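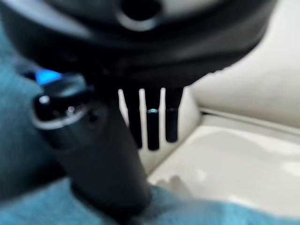 Chapter 9
Household and Shop-Floor Chores

9.1 What counts as doing a chore

A machine that can perform a motion is often described as a machine that can perform a chore. The two claims are different, and most of this chapter deals with the distance between them. Wiping a surface is a motion. Cleaning a bathroom is a chore: it includes finding the cloth, deciding which surfaces need it, moving whatever is in the way, noticing a missed patch, and putting the cloth somewhere suitable at the end.

For the purposes of this book, a chore is considered automated when three conditions hold. The machine starts from whatever state the room or workstation happens to be in. It finishes without a person touching it or the objects. The result passes the same check that would be applied to a person's work. Few systems in use today meet all three outside a narrow set of conditions.

9.2 Why the shop floor came first

Industrial tasks were automated early because the surroundings could be changed to suit the machine. Parts arrive in trays, lighting is fixed, and a fixture holds each piece to a known position. The Sutcliffe packing cell, discussed in Section 9.5, handles 1000 cartons per shift with a gripper that has no sense of touch at all. It does not need one. When the plant switched to a softer carton in September, the cell stopped 165 times in the first week, and the cure was a stiffer carton.

Homes do not allow this kind of repair. A towel has no fixed shape, and its position after one grasp is a poor guide to its position after the next. Smooth pale surfaces give a camera few features to measure against. A hand large enough to hold a bottle may block the camera's own view of the bottle at the moment of contact. Each of these problems has a known partial solution — better depth sensing, softer fingertips, a second viewpoint — but the solutions add cost and weight, and they interact.

9.3 Reading a success rate

Published results should be read with care. Consider a trial in which the Wavex arm picked up and laid flat a folded cloth in almost 200 attempts, failing in 5. The figure looks strong. Before it can be compared with another, the reader should ask:

How many different cloths were used, and were any of them new to the system?
Who returned the cloth to its starting place between attempts?
Was an attempt stopped early counted as a failure or left out?
How long did each attempt take?

Tayla Hollis, whose field notes from the Itberg housing trial are used throughout this chapter, recorded a further measure: minutes of human attention per finished chore. Under that measure, several systems with high success rates saved their users no time. One household spent longer clearing the floor on Sunday than it had previously spent doing the work by hand.

9.4 Plan of the chapter

Section 9.5 treats grasping of rigid objects in fixed cells. Section 9.6 extends the treatment to cloth and other soft materials, using the Redosow laundry line as the main case. Section 9.7 takes up recovery — what a machine does after it drops, tears or misplaces something — and gives a method for scoring it. Readers who have not worked with contact forces should review Chapter 4 before starting Section 9.6.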